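Vinagre na máquina de café estraga as borrachas?

Comprei uma Sallton usada há 3 meses e desde março ela solta o café fininho, quase pingando. Minha mãe jura que vinagre resolve, mas li num grupo que resseca a vedação. Alguém já fez? A água aqui é bem dura, se ajudar (e o manual veio sem metade das páginas, claro).

Ezeani
12 curtidas · Compartilhar

Skaton75
Oi! Já fiz com vinagre várias vezes numa máquina parecida e nunca tive vazamento, mas o cheiro fica uma eternidade! Hoje prefiro ácido cítrico. O meu jeito:

1. Dissolva uma colher de sopa em um litro de água morna e encha o reservatório.

2. Deixe passar metade, desligue e espere uns 20 minutos. Eu aproveito para lavar o porta-filtro com escovinha, que ali junta uma borra danada.

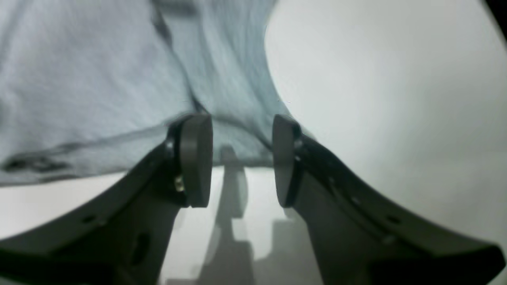
3. Ligue de novo e passe o resto. Depois, dois reservatórios cheios só de água limpa, sem pular essa parte, senão o primeiro café sai azedo.

Se continuar pingando, olhe a moagem! A minha estava fina demais e eu culpando o calcário, coitado.
31 curtidas · Compartilhar

Tirkov
vinagre sempre usei e tá viva até hoje. compra outra se estragar kkk
2 curtidas · Compartilhar

Sallton_fã
Só completando: borracha velha resseca com ou sem vinagre. Troquei a minha num sábado de manhã, em dez minutos. Leva a antiga na loja para comparar o diâmetro, que eu comprei errado na primeira vez.
9 curtidas · Compartilhar

Perguntas relacionadas
Café saindo frio, o que pode ser?
Como tirar mancha de café do mármore
Filtro de papel ou de pano?
Qual moagem usar na cafeteira italiana

Fale conosco · Termos de uso · Voltar ao topo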